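Packing shirts for a carry-on trip

Did two weeks out of one cabin bag last December and the shirts came out fine. Same method every time now.

What you need
A flat table. Tissue paper if you're fussy. One packing cube – mine's a Plovach, medium, any colour.

Step 1. Cut the list down
Weigh the empty bag first. Then lay everything out on the bed and put a third of it back in the wardrobe. Shoes are the killer, so wear the heavy pair on the plane.

Step 2. Fold the shirts
Buttons done up, face down, smooth it with your hands. Sides in to the middle, sleeves back down along the body. Bottom up to the collar, once or twice depending on teh cube. Don't press hard, you'll just set the creases in.

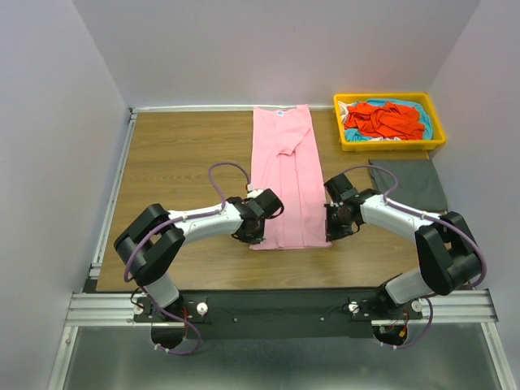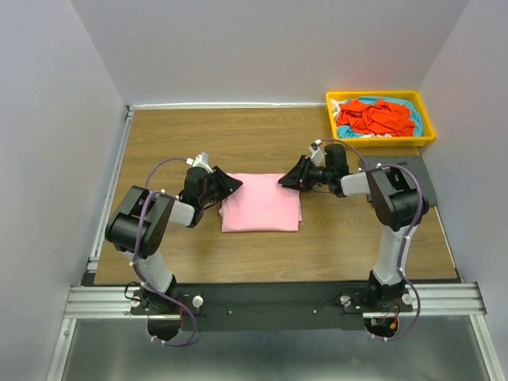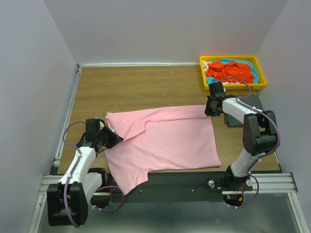
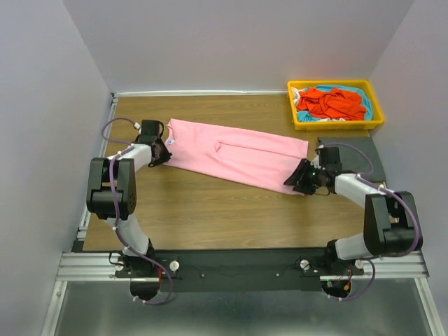
Pink shirt, different folds.

Step 3. Load the cube
Thickest folds at the bottom, collars facing alternate ways so the pile stays level. Socks down the sides. Zip it slowly, corners catch.

Step 4. Pack the bag
Cube goes in flat against the back panel. Toiletries on top, clear bag, easy to grab at security. Jumper last becuase planes are freezing.

Step 5. When you get there
Shirts out first, before the shower even. Hang them in the bathroom while you have it – steam gets most of the lines out. Stubborn collar? Damp hands, pull it straight, leave overnight.

Laundry
Sink wash every few days. Roll in a towel, stand on it, hang up. Cotton takes ages to dry so do it at night.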